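4.2 Reglas de parada y criterios de validez en la apertura de puertas simuladas
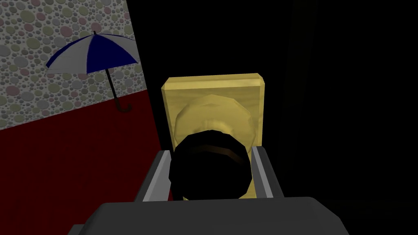 Figura 3. Pinza ante el pomo, con un dedo a cada lado. Escena simulada.

Las reglas de esta sección nacen de un problema bastante prosaico: dos equipos evaluaban la misma política de apertura y daban tasas de éxito distintas. Misma red, mismos pesos. Lo que cambiaba era cuándo se declaraba iniciado el agarre y quién cerraba el episodio. Skála contaba desde el primer contacto, Kocabaş desde la orden de cierre, y en el protocolo Widari no se decía nada al respecto. Fijamos entonces un estado previo al agarre, obligatorio y registrado: los dedos deben quedar a ambos lados del pomo, como en la Figura 3, antes de que se admita cualquier orden de giro. Si el episodio no pasa por ese estado, se anota como nulo - no como fallo. La distinción importa para el denominador, ver Tabla 2.

Regla 1. Límite de pasos. Cada episodio dispone de 300 pasos de control. Agotado el límite, parada y registro del último estado. No se concede prórroga aunque la puerta esté ya en movimiento. Kratochvíl propuso un margen adicional para esos casos; se probó en julio y se descartó, el margen acababa favoreciendo a las políticas lentas.

Regla 2. Fuerza. El umbral se fija por escena y se publica junto con los resultados. Superarlo en un solo paso basta para detener el episodio. Sabemos que en simulación el contacto produce picos espurios, sobre todo con mallas de pocas caras (el pomo y el embellecedor de la Figura 3 son de contorno facetado, y no es el caso peor). Por eso se exige guardar la señal sin filtrar además de la filtrada. Quien publique sólo la filtrada no cumple.

Regla 3. Elementos ajenos a la tarea. El entorno puede llevar objetos y texturas sin relación con la puerta, por ejemplo el paraguas azul y blanco o la pared de guijarros de la misma figura. Se permiten y se recomiendan, pero su posición ha de salir de la semilla del episodio. Nada de recolocarlos a mano entre intentos. En la primera ronda hubo 10 episodios con objetos movidos entre la prueba y la repeticion, todos retirados.

Regla 4. Aspecto de la puerta. Materiales y luz se sortean dentro de los rangos del anexo B. Se mantienen también las combinaciones de poco contraste, tipo pomo negro sobre puerta casi negra. Danko pidió excluirlas por poco realistas; no hubo acuerdo y de momento se quedan, con etiqueta propia para poder informar aparte.

Regla 5. Repetición. Todo episodio nulo se repite una vez con la misma semilla. Si vuelve a salir nulo, fuera. No más de 2 ejecuciones por semilla en ningún caso.

Aplicadas las cinco reglas a los 560 episodios del conjunto Brurnine, la discrepancia entre evaluadores desaparece casi por completo. Los desacuerdos que quedan son de etiquetado: episodios en los que el pomo gira pero el pestillo no llega a liberarse, y que Ševčík marca como éxito parcial. El protocolo no contempla esa categoría. Se cuentan como fallo.

Queda pendiente el paso al robot físico. La Regla 2 no se puede trasladar tal cual - el umbral depende del sensor de muñeca y de su calibración - y la Regla 5 pierde sentido sin semilla. En la sección 5 se da una versión adaptada para la celda Dreter, todavía sin validar con manillas de palanca.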